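Some notes on the Brodmont Open chess weekend, posted in pieces as I get through my scoresheets. I played in the middle section.

The event is run by the Cirkeler club and this was the biggest entry they have had. Prize fund of 4000, which for a weekend open round here is generous. Most of it went to the top section, as you would expect.

Round one I had Black against a junior. He played the London, I played ...c5 early and took on d4 at the wrong moment. Worse for a long time. He offered a draw in a rook ending he should have played on in, and I took it.

The hall was the same one as in March but they have moved the analysis room upstairs. Better for noise. Worse if you have a bad knee and three losses to look at.

Time control was 90 minutes with a 30 second increment. I prefer this to the old one without increment. You can still get into time trouble, but you no longer lose a won ending because your hand is slower than the other person's.
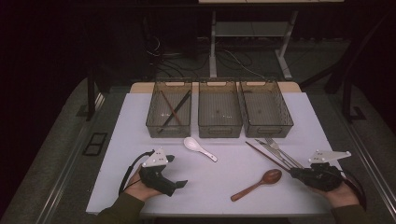 Can you take a half-point bye in the last round?
Only if you asked for it before round one started. After that it is scored as a zero, and the organisers stuck to this even when people had trains to catch.

Round two I won. Caro-Kann, Exchange Variation, and my opponent castled long into an open c-file. I got a knight to c4 and everything worked after that. 27 moves. My only clean game of the weekend.

Round three was the long one. Queen's Gambit Declined, a pawn up by move 30, then I swapped the wrong pair of rooks. It came down to rook and pawn against rook and I spent a good while trying to remember the Lucena position. I did remember it, but by then his king was in front of the pawn, so it was no use to me. Draw.

I have 2 books with that ending in them and I have read neither chapter properly. That is the job for this month.

Pairings went up late before round four. There was a result entered the wrong way round on one of the lower boards and they had to redo the lot. The arbiter came out and explained it, which I thought was fair. Some people had already started preparing for the wrong opponent, me included.

Lost that one. I looked at the Scotch for half an hour over a sandwich and then got a Catalan player. I took on c4, tried to hold the pawn with ...b5, and the long diagonal opened up. I resigned on move 24, down a piece.

If you play the Catalan against club players, carry on. We do not know what to do.

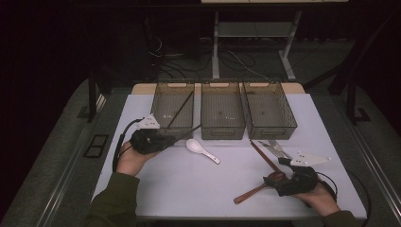

Last round I had White and needed a win to finish on a plus score. I played a quiet Italian with c3 and d3. He went ...d5 too soon, I won the pawn on e5, and he never got enough for it. He defended well, though. We were the last game going in our section.

So 3 out of 5: two wins, two draws, one loss. No prize. My rating should go up a few points — I will believe it when the list comes out.

The top section was won on tie-break. Both leaders had 4.5 and they had drawn with each other in round four, in a game that looked like a real fight from where I was standing. Opposite-side castling, both flags low, perpetual check at the end.

Bookstall was good. I bought a second-hand collection of Rubinstein's endings and a spare scorebook. The digital clocks they had at 400 off the normal price were gone before I got there, but that was for a club set of them and I do not need a club set.

One small complaint. Phones had to be off and in a bag, but three went off during round three and only one player was penalised. Either apply it or do not have it.

Entries for the next one are not open yet. I will play if the dates do not clash with the league.

Posted 2022-10-07. I will put the Caro-Kann game up once I have checked it with an engine and found out what I missed.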